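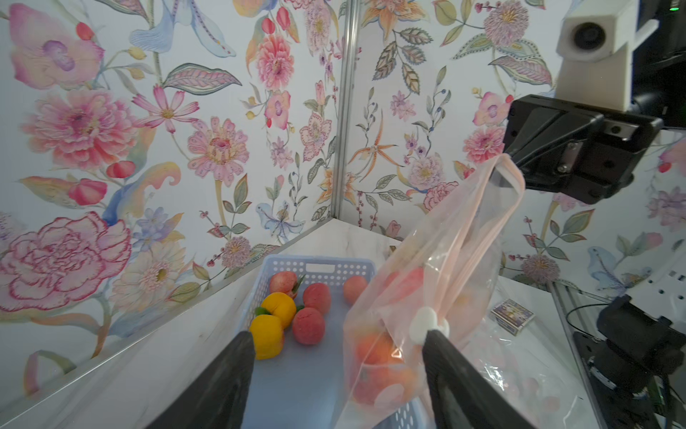
Most club guides to two-arm bagging tell you to start by recording as many runs as you can. I don't buy it. Our club had 1275 runs by May, and the policy still couldn't be trusted with a bag. Before you record anything, settle which arm does what. With a thin bag, one arm holds a handle loop while the other pinches the side, and everyone driving has to do it that way.

Step 1. Write down the start layout. Basket at the back, bags toward the front, arms parked. Tipene Kereama keeps ours on a card. If you change the fruit, that's a new task, whatever the Clustari handbook says about "variety."

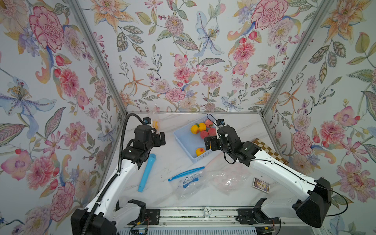 Step 2. Drive ten slow runs and throw them away. You will want to keep them. Don't.

Step 3. Swap the objects only after both drivers agree on the grip. Yvette Kennedy thinks this is fussy — she may be right, but her runs are the ones we redo. 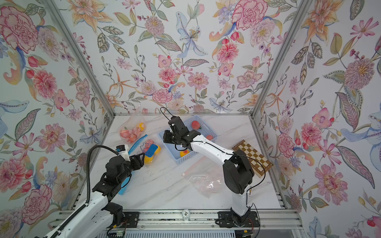 Duck and two round toys in the basket, right arm over it.

Step 4. Watch every run from the wrist cameras before you label it. A bag that looks fine from the side can be snagged on a fingertip.

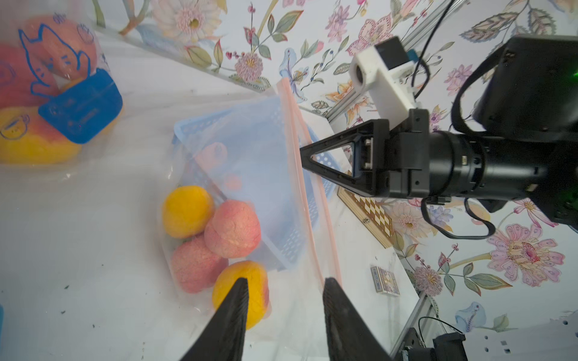
Troubleshooting

Fingers slide off the zipper: close the grip lower and slow down. Adding tape was Harvey Gill's idea and I have yet to see it help.

Basket goes in crooked: leave it. Straightening it inside the bag costs more runs than it saves.

Loss looks great, arm does nothing useful: stop quoting the loss.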